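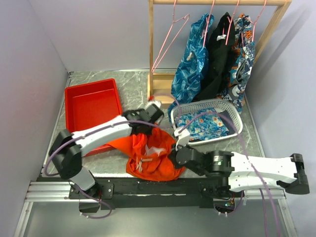 Preben Østergaard
Equipment reviewer and club golfer

I have played with the Tondwood push cart since December and I can now say what I think of it. Before this I carried my bag for many years, and my shoulder started to complain on the back nine. Lorna Haldane from my club had already bought the same cart, so I tried hers for one round and then ordered my own.

The cart costs 651 dollars, and this is a lot for three wheels and a frame. For that money you get the cart, a holder for an umbrella, a scorecard tray and a small bag of spare screws. The seat is extra, 100 dollars more, and I did not buy it.

Folding was the first thing I wanted to know about. It goes in two movements: you pull the grey lever toward you and then push the handle down until it clicks. In the first week I pinched my finger two times, always at the same hinge. The manual has a drawing of this hinge but no warning, and I think there should be one. After some practice I can fold it quickly, also with gloves. It fits in the boot of my small car if I take off the front wheel.

On the course it rolls very well. Our fairways are hilly, and the fourth hole goes up from the creek for almost 400 metres. With the old Cloko cart that I borrowed from Morven Crichton, I had to push with both arms there. The Tondwood goes up with one hand. It also keeps a straight line on a side slope, if you have adjusted the front wheel. Mine pulled to the left when it was new, and I needed 10 minutes with the key to correct it.

The brake is on the handle, and I like it less. It works like the brake of a bicycle, but the lock is a little plastic button on the side — too little, in my opinion. On a steep path beside the seventh green I thought I had locked it and I had not. The cart rolled down toward two ladies who were putting. I shouted "fore" because I could not think of another word, and one of them stopped it with her foot. She was very kind about it. Since then I turn the cart sideways to the hill every time, and I recommend the same to you.

The bag straps are good for a normal cart bag. My lighter stand bag turns around in them, so the clubs end up facing the wrong way when I arrive at the tee. Lamisi Ansah in the pro shop gave me a piece of rubber to put under the upper strap, and it has been better.

I wrote to Tondwood about the brake button. They answered after a week and offered a bigger button at no charge, which has not arrived yet.

If your course is flat, a cheaper cart will do the same job. For a hilly course I would buy this one again, but check the lock with your hand before you walk away from it. I give it four stars of five.

Contact us | © Gudmont Golf Notes | Back to top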